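Birger Vik puts the kettle on before he will talk about robots, and he apologises for the biscuits, which have been in the tin since May. He has spent the better part of his working life in the packing and returns side of the Gastisine warehouse, where bags, pouches and soft luggage come in by the crate and have to be opened, checked, emptied of their tissue paper and sent out again. For the past while he has been advising Ustier, a small firm that wants to know which of those jobs a machine could take on.

"People always ask me about the heavy lifting," he says, settling into his chair with his mug balanced on the arm of it. "And I tell them the heavy lifting was sorted out years ago! We've had conveyors and lifts since before I had grey hair. It's the fiddly bits in the middle that we still do by hand, and that's where all the hours go."

I ask him which fiddly bit is the worst, expecting him to say folding, or perhaps labels. He doesn't even stop to think.

"Zips," he says. "Zips, every time."

He gets up and fetches a washbag from the bathroom to show me, and for the next few minutes he opens and closes it while he talks. Your left hand, he explains, is doing far more than you give it credit for. It has to hold the cloth firmly enough to pull against, and close enough to the slider that the fabric doesn't simply travel along with it, and it shifts its grip as the zip goes, without you ever having to think about it.
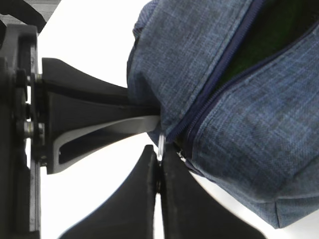

"Now a box is a lovely thing for a machine," he goes on. "A box is the same shape when you've picked it up as it was before. Cloth changes its mind. You take hold of one end and the other end flops over, and the bit you wanted has gone round the back. My wife says I talk about it as though it were a naughty child, and I suppose I do."

Then there are the pulls. Some are a decent size and some are hardly there at all, and a customer who has never noticed the difference will be very surprised, he says, at how much it matters to anything without fingertips. He once went through a delivery of 869 pouches from Aoun and sorted them by the kind of pull they had, on his own time, with the radio on. He found 18 kinds. He still has the list somewhere, and offers to look for it, and I have to steer him gently back to the question of whether the machines can do the job.

"Well, yes and no," he says, and laughs at himself. "I've seen good tries. I've seen a zip opened very neatly and I clapped, I'm not ashamed to say it. Then the next bag was a little softer, and we all stood there with our arms folded. I can do a pouch in 4 seconds if I've slept well. I wouldn't like to tell you how long we stood there."

He is patient about this, more patient than I would be. When he started at Gastisine it took him more than 10 days before the older packers stopped redoing his work behind his back, and he had two good hands and a pair of eyes to begin with. He thinks people are unfair to compare a machine's first months with a person's twentieth year.

Bigger bags bring troubles of their own. A pouch at least has only the one opening and not much hanging off it, but a bag with handles and straps gives you half a dozen places to take hold, and most of them are wrong if what you want is for it to stand up nicely while something goes inside. Two arms ought to help, Birger says, and they do, provided each of them has some idea what the other is up to. He compares it to making a bed with somebody who is in a hurry. 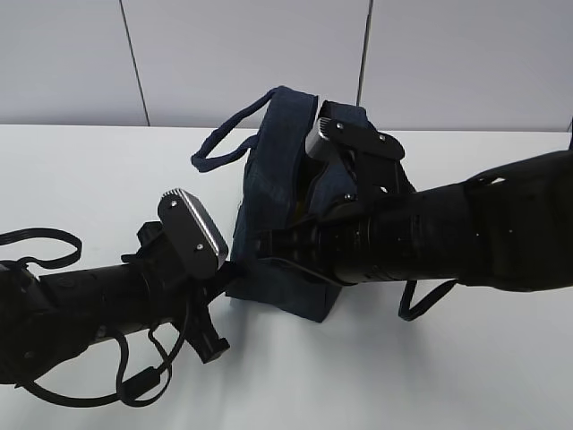

Solveig at Erkomier, reached by telephone later that afternoon, is less forgiving. She told me that her packing room has no use for a helper that needs watching, and that she would sooner have one arm that did a single dull job all night than two that did a clever one now and then. If somebody could bring her a machine to pull the tissue paper out of handbags, she said, she would clear a bench for it tomorrow, and the zips could wait.

I pass this on to Birger when I ring to check my notes, and he is delighted. "She's quite right about the tissue paper," he says. "I'd forgotten how much I hate the tissue paper."

Would he have one at home, I wonder, if it came to that? He has to think about this one. He would like something to empty the washing machine, he decides, and pair the socks, and he would be perfectly happy for it to take all day over it while he was out in the garden. Speed matters at work, where the lorry is waiting. At home he'd only want it to be gentle with his jumpers and to shut the cupboard doors afterwards.

Packing suitcases he would keep for himself. He has a way of doing it, with the shoes along the bottom and the washbag last of all, and he explains it to me at some length before he remembers that he has left something in the oven.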